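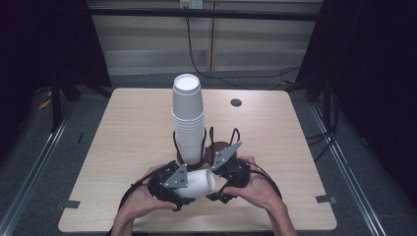 You could teach a five-year-old to take one cup off a stack before lunch, Kolbrún Hjaltested told me, and the five-year-old would then be able to do it with a different stack, in a different kitchen, while thinking about dinosaurs. She has spent most of her working life trying to get a robot arm to manage the first half of that sentence. The dinosaurs, she says, can wait.

I'd come up to Vusavville on the slow train to see a project called Medum, and I'll admit I went mostly because of one line in their paper. It said that the team had stopped throwing away the bad bits. I have two children and a long history of ruined cakes, so this appealed to me straight away.

First, though, I need to tell you how you teach a robot anything at all these days, because it's changed a lot since I last wrote about it. The old way was to write out the job as a list of instructions (go here, close the fingers by this much, go up), and it worked beautifully until somebody nudged the table. The newer way is to show it. You do the job yourself, lots of times, with a camera watching, and a computer chews through all those recordings and learns to guess what a person would do next, given what the camera sees now. Then you put the guesser in charge of an arm and stand well back.

The clever part is what you hold while you're showing it. If you simply used your hands, the computer would learn how hands do it, and robots haven't got hands, not like ours. So you use a gripper of the same sort the robot has, only held by a person. The Medum one is called the Allano. It has a camera on it, so every recording is made from more or less where the robot's own camera will be when it has a go. You don't need the robot in the room while you do this. You don't even need to own one, which for a small group is rather the point, as arms are expensive and there is always a queue for theirs.

I asked if I could try, of course. Themis Psarras handed me an Allano and told me to take my time, and I did! It's an odd sensation. You know exactly where your own fingertips are with your eyes shut, but you have no idea at all where these ones are, and for the first few minutes I was all elbows. Paper cups are horrible little things to grab, by the way. Squeeze too softly and the one you want stays with its friends. Squeeze a touch harder and it goes oval, and an oval cup grips the cup below it, and up comes a whole tower of them. I did that three times running. I apologised each time, and Themis kept telling me to please stop apologising because it was on the recording.

He wasn't deleting any of it, you see. On almost any other project he would have been. The usual habit is to ask for clean examples, and when a person makes a mess of one you scrap it and ask them to go again. It sounds like plain good sense. Why would you teach a machine from your mistakes?

Benoît Chevalier thinks it's the wrong way round, and he was happy to explain it to me at length over some very strong coffee. Suppose you only ever show the robot perfect goes. The cup comes away, it travels over, it's put down, lovely. Now let the robot try, and sooner or later (sooner) it will be a few millimetres off. It's now looking at something it has never once seen in all its lessons: a cup that's slipped a bit, or two cups stuck together. It has no idea what a person would do next, so it does something daft. That puts it somewhere stranger still, and off it goes. People in the field have known about this slide for ages. They have various ways of dealing with it, and plenty of those ways mean having someone sit beside the real robot and take over whenever it gets in a pickle. That works well enough if you have the robot, and the someone, and the hours.

What Medum does is ask the person with the hand-held gripper to get into the pickle on purpose, and then get out again. Come in too low. Take two cups and put one back. Let it slip and catch it up. Most people turn out plenty of this without being asked (hello), but after a few sessions they get good and the mistakes dry up, so there's a sheet of little nudges to follow.

There is a catch, and it took them nine weeks to sort out. If you feed the whole lot in as it comes, the robot learns the fumble as well as the rescue. Kolbrún described an early version that would march up to the stack, knock it, wait, and then tidy up after itself in a terribly competent way. Every single time! It had learned that knocking the stack was simply how one began. She has a clip of it on her phone and I made her play it to me twice.

So they built the part they call Geum, after the plant, for reasons I was given and have since lost. Geum goes through each recording and looks for the turn, the moment where things stop getting worse and start getting better. Everything from the turn onwards is treated as a proper lesson. Everything in the slide before it is kept too, but the robot is only allowed to look, as it were. It learns what trouble looks like without being taught to copy the moves that caused it.

How does a computer find the turn? I was hoping for something mystical. Mostly it watches the gripper. When we make a mistake we slow down, we open up a little and we back off, and it seems we all do this in much the same way, me included. Geum was given a small pile of recordings in which Benoît had marked the turns by hand, and it picked up the pattern from those. It gets confused by people who pause to chat. (Also me.)

Nor is it only paper cups. The same set of recordings takes in other white, pale and generally slippery things, and I got to see a few of those being handled too. Pale things are a nuisance for the camera: with the fingers closed and the object right up close, there's often very little in the picture except more of the object. A person gets past that by remembering what was there a second ago. The robot's guesser is fed a short run of pictures for the same reason, and Themis spent a long time fiddling with how short. Too much memory and it gets set in its ways, apparently, so it carries on with whatever it was doing even when the cup has plainly gone.
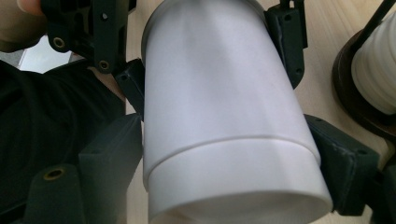
DOES IT WORK?

Better than I expected, with some grumbles I'll come to. For the main test, 11 people made the recordings, and the team then trained two versions of the guesser. One had only the tidy goes, topped up with extra tidy goes so that both versions had the same amount to learn from. The other had the mixture, sorted by Geum. Then each had its turn on the arm, with the same jobs and the same starting positions.

The tidy one finished the job 45 per cent of the time. The mixed one managed 88. That's a whopping gap, and I asked Kolbrún whether she'd believed it. No, she said, she'd made them do it again, with someone else setting out the cups.

What I liked best was watching where the difference came from. On the first grab there was hardly anything in it; both versions missed or doubled up at a similar rate. The mixed one just didn't mind. It would lift two cups, stop, lower them, open a fraction and have another go, and there was something so familiar about the little hesitation that I laughed out loud. I'd like to claim it was one of mine. Themis says it can't have been, my recordings weren't in the training.

Now for the grumbles. Maxence Huet was brought in from another group to pick holes, and he found a decent number. All the testing was done with one kind of arm. The jobs are short. When the job got longer, say, several cups one after another, the mixed version sometimes rescued itself from a problem that didn't exist, putting a perfectly good cup back and taking it again, and then again. It gets there in the end but you do want to shout at it. Maxence also thinks the nudge sheet matters more than the paper lets on. Left to themselves, people make the mistakes people make, and a robot has a few of its own that no hand-held gripper will ever show it, such as reaching as far as it can and having to stop. Kolbrún agrees with him on that one, and the next version of the paper has a longer section about it.

Then there's the cost in human patience. Fumbling properly is tiring! Genalyn Galang recorded more sessions than anyone else on the project, and she told me the tidy ones feel like a rhythm, you can half drift off, while the messy ones need you to think the whole way through. She also found that she couldn't fake it very well. Pretend mistakes are too neat. She'd come in low because the sheet told her to, and her hands would already know how they were getting out of it, and Geum would find the turn far too early. In the end she started doing the messy sessions with her weaker hand leading, and the recordings got a good deal more useful.

They've since added that to the sheet. It's the fourth line down, after the one about taking two cups, and it just says "swap sides".

The recordings are due to go up for other groups to use in December, along with Geum itself and the drawings for the Allano, so anyone with a printer and some spare evenings can build one. I've asked whether a beginner's session might be included for comparison, apologies and all. Themis said he'd have to check the sound quality.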